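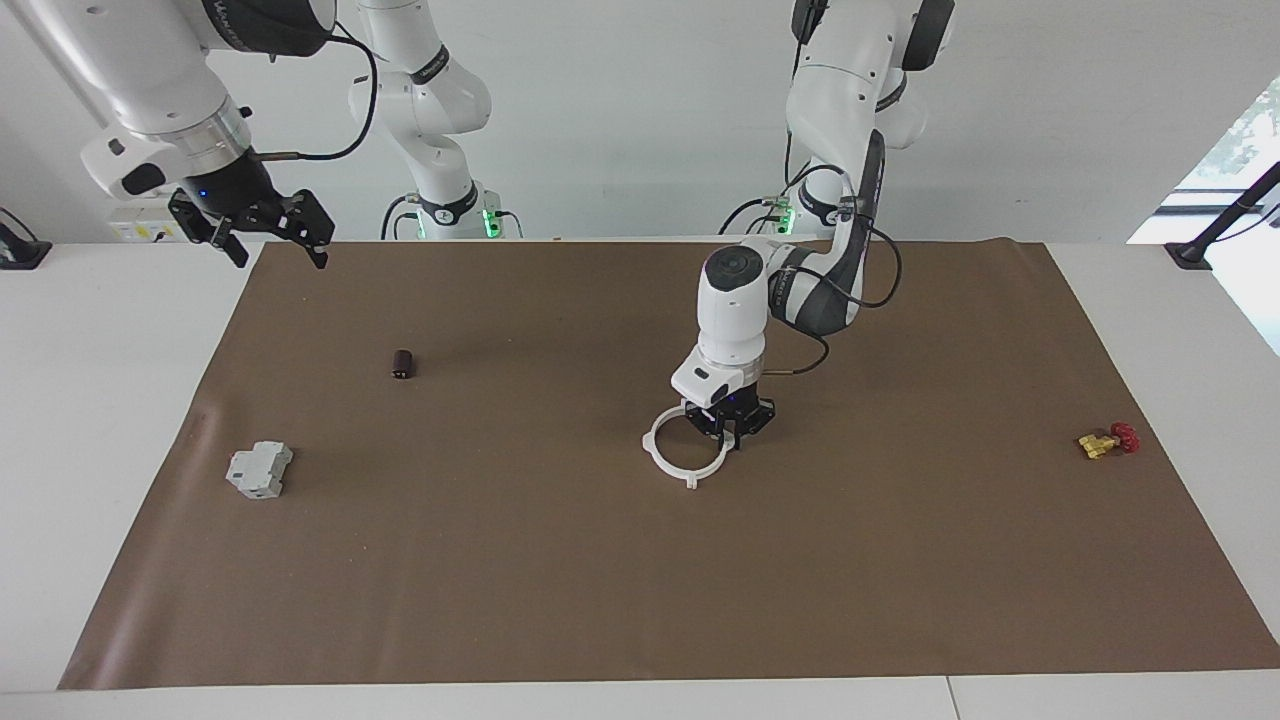

I spent most of August in the back room at Rallthorpe with the student robotics club, and I came home talking about brass valves to anyone who'd sit still. The club has 18 members this year, and they've given themselves one job for the fall: get a pair of robot arms to sort a mixed box of small hardware without a person stepping in.

It's harder than it sounds! The parts come in every shape (Kulsoom Marwat, who runs the parts list, is up to 133 different ones), and each one wants to be picked up its own way. Round things roll. Flat things are worse – the plastic ring with the little tab had its own page in the club notebook by the time I showed up, and I heard at least three theories about it over one bag of pretzels.

The valve with the red star-shaped handle is everybody's favorite. "Grab it by the handle and it swings, grab it by the body and you're fine, so of course the first month we grabbed it by the handle," Daniyal Jafri told me. He wrote most of the code for the left arm. Roos Van Damme has the right one, and the two of them argue a lot about whose turn it is to move.

They've logged 376 tries so far, good and bad, all in a spreadsheet Roos let me scroll through. The notes column is the best part ("dropped it, then sat on it" was one, and I didn't ask).

Next up is the Carnegie meet, where teams get 100 parts and one run. Atif Talpur, the club's adviser, wants the arms trading parts with each other before then. The students would like to get the ring sorted out first. Practice starts at 4 p.m. and visitors are welcome – just keep your coffee off the mat.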